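Packing Away the Padded Jacket

December 1, 2021

The usual advice for storing a padded jacket is to hang it up and leave it alone. I did that for years. The closet in my current place is shallow, though, and a hanging jacket takes the width of four shirts, so for the warm part of the year mine goes in a fabric bin under the bed. The steps are short, and I am writing them down mostly so that I stop redoing them from memory.

Surface first. I use the bed with the cover still on, pulled tight enough that the jacket does not sink into it. The kitchen table is harder and flatter, but it is too narrow for both sleeves, and a sleeve hanging over the side drags the shell out of line. 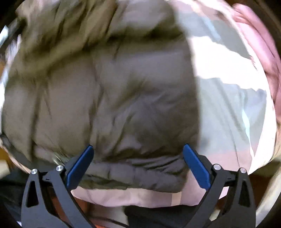
Empty the pockets before anything else. Close the main zipper all the way, then open it by a hand's width at the neck so that air has somewhere to go. Lay the jacket face down and fold each sleeve across the back without pulling on the cuff. The hem is the part that fights. It has elastic in it and will gather whatever you do, so I leave it gathered and fold the body above it.

Do not iron the creases. The shell is thin synthetic and the fill recovers without help, given a day or two on a hanger.

I fold in half once, then roll from the hem toward the collar. Rolling from the collar traps air in the body and makes a longer, softer roll that opens again as soon as it is put down. I do not use vacuum bags. I tried one from Hostdale two winters ago and the jacket came out flat in February and stayed flat for a week – it recovered in the end, but I did not repeat the test.
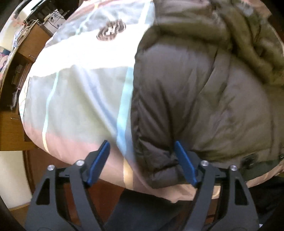 Photo: own work. Free to reuse with a link back to this page.

Cables get sorted in the same session, as they live in the same bin. My method is flat loops, each one laid over the last, with the twist taken out by rolling the cable between finger and thumb. A tight wrap around the hand looks neater and puts a hard bend in the same two spots every time. Loops about as long as a palm are fine for anything thin. Extension cords get larger ones.

The bin itself is a Senden, the middle size. It weighs 500 grams empty and has a stiff base, and the lid zips on three sides. The previous one was a Cinau with a soft base that sagged and caught on the carpet. The Senden cost slightly more and slides properly.

Order inside the bin, from the bottom: cables, scarves, jacket. The jacket goes last so that nothing rests on it. I put a sheet of plain paper between the cables and the scarves, because plug pins snag knitwear.

Still open: whether a cotton sack around the jacket is worth the space it takes. I have one on order and will add a note under this post once it has been through a season.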